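ホーム　新着　短編　連載　書き手一覧　お便り

二分おくれ

2022年1月13日　文・古津みのり

ポカムの駅の時計は二分おくれている。引き継ぎの紙にはそれだけ書いてあった。ほかの駅の欄には、ぜんまいの固さや、はしごの置き場所や、鍵穴に油をさす時期が細かく書いてあるのに、ポカムの欄には一行しかなかった。

私が時計の係になったのは四月で、前任者はもう退職していた。引き継ぎは紙と鍵束と革の鞄で、鞄には巻き鍵と、布と、細い筆が入っていた。底のほうから飴の包み紙が出てきたので捨てた。

路線はピデットブリッジから始まって、川沿いにポカムを通り、ラヴェックで終わる。会社の時計は台帳の上では118台ある。そのうち今も手で巻いているのは支線の駅の分だけで、残りは電気で動いているか、とうに外されて倉庫にある。倉庫の時計も台帳からは消えない。私の仕事は、動いている時計を巻いて合わせることと、外された時計の番号を年に一度読み上げて確かめることだった。

支線の時計はどれもカスプシャク社のもので、文字盤の下のほうに小さく社名が入っている。会社はもうないが、部品は倉庫の時計から取ればよかった。番号は裏蓋の内側に打ってある。ポカムのものは1143番だった。

最初の巡回の日、私はピデットブリッジの始発に乗り、一駅ずつ降りて時計を巻いた。列車が次に来るまでの間に仕事を終え、残った時間はベンチで待つ。冬でなくてよかったと思った。川のそばの駅は風が強く、はしごの上では帽子が役に立たない。

ポカムには昼前に着いた。ホームが一つあるきりで、待合室の壁の高いところに時計がかかっている。会社から預かっている懐中時計と比べると、たしかに二分おくれていた。私は振り子を止め、針を進めて合わせ、ぜんまいを巻いてまた動かした。音は悪くなかった。はしごを片付けていると、切符売り場の窓が開いて、駅員が顔を出した。

直したのか、と駅員は聞いた。

直しました、と私は答えた。

駅員は時計を見上げて、少し口を開けていたが、何も言わずに窓を閉めた。私は帳面に「ポカム、二分おくれ、調整済」と書いて、次の列車に乗った。

翌週に行くと、時計はまた二分おくれていた。

手巻きの時計だから、おくれること自体は珍しくない。寒ければ進み、暑ければおくれる。振り子の下のねじを回して、少しずつ癖を直していく。私はねじを半回転させ、針を合わせた。次の週もやはり二分だった。ねじをさらに回した。その次の週も二分だった。

おくれが縮みも延びもしないのはおかしい。ねじを回した分だけ、時計は速くなっているはずだった。私は切符売り場の窓を叩いた。

誰か時計に触っていますか、と聞くと、駅員は、鍵はあんたしか持っていない、と言った。

鍵はたしかに私の鞄にあった。けれども、ガラスの扉はちょうつがいの側の軸を抜けば開く。古い型はみなそうで、はしごとねじ回しがあれば誰にでもできる。はしごは駅の物置にあった。軸の頭を見ると、錆が落ちて、そこだけ光っていた。

私は事務所に帰って報告書を書きかけ、途中でやめた。針がおくれているとは書けたが、誰かがおくらせているとは書きにくかった。証拠は光った軸だけだったし、書けば駅員が呼び出される。所長は報告書を読む人ではなかったが、呼び出すのは好きだった。

昼休みに倉庫へ行き、古い台帳を出してもらった。時計の台帳は、修理の記録を兼ねている。一台に一頁が当てられ、足りなくなると紙を継いである。1143番の頁は継ぎ足しがなく、取り付けの年と、ガラスの交換と、ぜんまいの交換が書いてあるだけだった。字は前任者のものではなく、その前か、さらに前の係のものだった。余白に鉛筆で「坂」と一字あった。

何の坂か、倉庫の人に聞いても分からなかった。

次の巡回で、私は予定より一本早い列車に乗り、ポカムで長く待つことにした。駅を出ると、道は川に沿って左右に分かれ、正面に石段と坂があった。町は坂の上にある。下から見えるのは教会の屋根と、洗濯物と、製粉所の煙突だけだった。上ってみると思ったより長く、途中に手すりの切れているところがあった。上の広場にも時計があり、そちらは町のもので、会社の台帳にはない。懐中時計と比べると、ぴったり合っていた。

広場でパンを買い、ベンチで食べた。十二時の鐘が鳴ると、製粉所の門が開いて人が出てきた。多くは家のほうへ歩いていったが、何人かは荷物を抱えて坂を下りはじめた。早足だった。ラヴェック行きは鐘の少しあとに出る。私もついて下りた。

下りきると列車はもうホームに入っていて、車掌が扉の横に立ち、待合室の時計を見ていた。最後の一人は布の袋を二つ提げた女の人で、手すりの切れたところで一度立ち止まったため、ほかの人よりおくれて着いた。乗り込むのを待って、車掌が笛を吹いた。

懐中時計では、発車の時刻を二分過ぎていた。待合室の時計では、定刻だった。

私はホームに残った。その日の分のぜんまいをまだ巻いていなかったからだ。はしごを出していると、駅員が出てきて、下を押さえてくれた。そんなことをしてもらったのは初めてだった。

今日は合わせるのか、と駅員は言った。

合わせるのが仕事です、と私は言った。それから、いつからですか、と聞いた。

駅員は、自分が来たときにはもうそうだったと言った。前の駅員からは、時計には触るなと言われた。触る必要はなかった。前の係は針をそのままにして、ぜんまいだけ巻いて帰ったからだ。あんたが来てからは、週に一度、夜にはしごに上らなければならない。膝が悪いのでつらい。

車掌は知っているんですか。

知っているだろう、と駅員は言った。ポカムで二分おくれても、次の駅までに取り返す。下り勾配だし、カーブも少ない。ラヴェックには時間どおり着く。帰りの列車のことは知らない。

私はぜんまいを巻いた。針にはまだ触らなかった。はしごの上で考えるのは落ち着かないので、いったん下りて、ベンチに座った。駅員は切符売り場に戻り、窓を半分開けたままにした。中から豆を煮るにおいがした。

会社の規則では、時計の狂いは一週間で三十秒までと決まっている。それを超えたものは調整し、調整できないものは外して工場に送る。私は規則の冊子を鞄に入れていた。読まなくても文は覚えている。針をわざとおくらせた場合の条文はない。そんなことをする係がいるとは、書いた人は考えなかったのだろう。

結局その日は針を合わせなかった。帳面には「ポカム、巻き」とだけ書いた。

それからしばらくは何もなかった。夏の間、私は毎週ポカムに行き、ぜんまいを巻き、回しすぎた振り子のねじを少しずつ元に戻した。二分のおくれをちょうど二分に保つのは、正しい時刻に合わせるのと同じだけ手間がかかった。放っておけば一分になり、三分になる。私は懐中時計から二分引いた数を頭に置いて、秒まで見て合わせた。駅員は夜にはしごに上らなくてよくなり、ときどき豆をくれた。紙袋に入った茹でた豆で、塩が強かった。

秋の終わりに、時計が止まった。

駅員から事務所に電話があり、私は巡回の日ではなかったが出かけた。待合室の時計は三時を過ぎたところで止まっていて、巻き鍵を入れると手応えがなかった。ぜんまいが切れている。それだけなら現場で替えられるが、切れた勢いで歯車の歯が欠けていた。私は時計を壁から下ろし、毛布で包んで、紐をかけた。壁には丸い跡が残った。まわりより白い跡だった。

列車の時刻はどうする、と駅員が聞いた。

車掌の時計で出すことになります、と私は答えた。

車掌の時計は合っているぞ、と駅員は言った。

私は返事をせず、時計を抱えて列車に乗った。膝に乗せると重く、向かいの席の子どもがずっと包みを見ていた。何が入っているのかと聞かれたので、時計だと言うと、鳴らしてくれと言う。止まっているから鳴らないと答えたら、つまらなそうに窓のほうを向いた。

ラヴェックの工場は、駅の裏の長い建物の中にある。昔は機関車の部品も作っていたが、今は半分以上をよその会社に貸していて、時計の作業台は入口に近い一角に寄せられていた。私はそこで三日かけて時計を分解した。倉庫から同じ型の歯車を取り寄せ、軸の穴を掃除し、新しいぜんまいを入れた。外した部品は紙の上に順に並べ、くしゃみをしないように気をつけた。油は乾いて飴のようになっていて、指につくとなかなか取れない。昼前と夕方に手を洗い、爪の間をこすったが、三日目になっても黒いすじが残った。

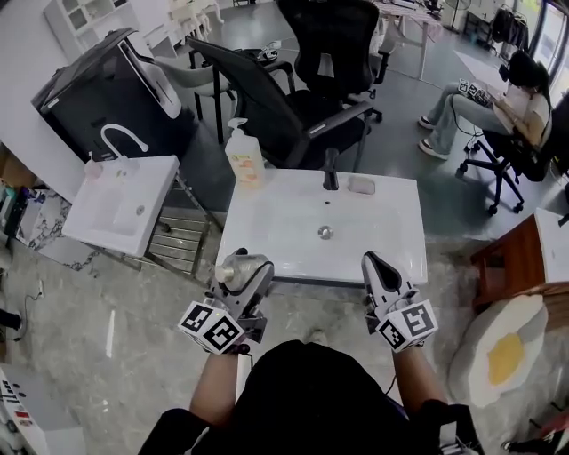 ポカムのなら戻さなくていいと聞いているが、と隣の作業台から声がした。年が明けたら支線の時計は全部電気のものに替わる。親時計がピデットブリッジに置かれて、線でつながって、どの駅でも同じ時刻になる。巻く必要もない。通達が出ているはずだが、見ていないのか。

見ていません、と私は言った。

所長の机の上だろう、とその声は言い、やすりの音がまた始まった。

私は組み立てを続けた。組んでしまわなければ、部品がなくなる。夕方に振り子を吊ると、時計は動き出した。一晩置いて翌朝比べると、四秒進んでいた。歯車を替えたばかりにしてはよいほうだった。

事務所に戻ると、通達はやはり所長の机の上にあった。隅にコップの跡がついていた。交換の順番が表になっていて、ポカムは終わりのほうだった。手巻きの時計は外して倉庫に入れ、係は台帳の整理にあたる、とある。係というのは私のことだ。

時計は直りました、と私は所長に言った。

直したのなら、交換まで掛けておけばいい、と所長は言った。それから、合っているんだろうなと聞いた。

今朝は四秒進んでいました。

四秒か、と所長は言って、別の書類を取った。

翌日、ポカムに時計を持っていった。跡に合わせて掛けると、白い丸はすっかり隠れた。針をどこに置くか、私は列車の中で決めていた。正しい時刻から二分引いたところに合わせ、振り子を動かした。駅員ははしごを押さえながら、この一週間のことを話した。布の袋の人は、二回乗れなかったそうだ。一回は次の列車まで待合室で待ち、一回は坂を上って帰った。

年が明けたら替わります、と私は言った。

電気のはねじ回しで開くのか、と駅員は聞いた。

開きますが、針を動かしても親時計が戻します。一分に一度、線で信号が来るので。

駅員はしばらく考えて、線はどこを通るのかと聞いた。私は知らないと答えた。実際まだ知らなかった。

それが分かったのは年が明けてからで、工事の図面が回ってきたときだった。線はピデットブリッジから電信柱に沿って来て、各駅で箱に入り、箱から時計へ行く。私は図面を二晩読んだ。箱の中には、信号が弱くなったときのために継電器がある。そこで信号を一つおきにすれば時計は倍おくれてしまうし、全部止めれば時計も止まる。二分だけおくらせるには、最初に針を二分引いて掛けるだけでよかった。親時計は一分ごとに針を進めろと言ってくるだけで、針がどこにあるかは知らない。戻すというのは、私の勘違いだった。

工事の日は立ち会いに出た。霜が下りていて、坂の石段は白かった。作業の人たちは箱を取り付け、線をつなぎ、新しい時計を壁に掛けた。前のものより小さく、まわりに白い跡が輪になって残った。時刻を合わせるのは係の仕事だと言われたので、私がはしごに上った。

懐中時計を見た。引き算をした。つまみを回して針を置き、手を上げると、下で誰かがスイッチを入れた。しばらくして、長い針がかちりと一つ動いた。

立ち会いの紙には、時計が正常に動いていることを確認したという欄があり、私はそこに署名した。動いているのは本当だった。時刻が合っているかどうかを書く欄はなかった。

1143番は毛布に包んで倉庫に運んだ。台帳の頁を開き、取り外しの日を書いた。余白の鉛筆の字は薄くなっていたが、まだ読めた。なぞろうかと思い、鉛筆を削ってから、やめた。新しい時計にも台帳が要るので、新しい頁を作り、ポカムと書いた。備考のところには、しばらく何を書くか迷って、引き継ぎの紙にあったのと同じ一行を写した。

それから次の頁を出し、隣の駅の名前を書いた。

前の作品　次の作品　一覧へ戻る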